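Grivent School Meals Program: Progress Report to the Bester Fund, Second Period
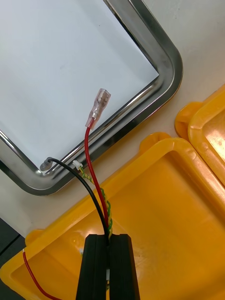 Parents at the Waaka site asked during the period whether the hot lunch would continue past the end of the grant, and several said they would accept a small charge if it meant keeping the fresh vegetables. Their comments have been passed to the district and will be taken up in the spring budget talks.

Enrollment

The program now serves 917 students at 11 schools. Two schools joined in January, one month later than planned, after repairs to their kitchen drains ran over schedule. Both are now serving five days a week. Participation is strongest in the lower grades and remains weak at Paltero, where the lunch period is short and the line is long. A second serving point will open there in March.

Menus and supply

Kitchen staff tested 36 recipes with students and kept those that could be prepared with existing ovens. Lentil soup was dropped. Baked chicken with rice was well received at every school. The change of produce supplier reported last period has settled down, although early morning deliveries to Waaka are still irregular — the access road is under repair.

Training

All kitchen leads completed the food safety course. Refresher sessions for part-time staff were moved to the next period so that they would not fall during state inspections.

Spending

Spending is within the approved budget, with one exception. Repair of the walk-in cooler at Paltero cost $2000 and was charged to the equipment line. We request approval to move the same amount from printing, where costs have been low.

Next period

Work will center on the second serving point, the delayed training sessions and a short survey of families. Survey forms are ready in English and Spanish.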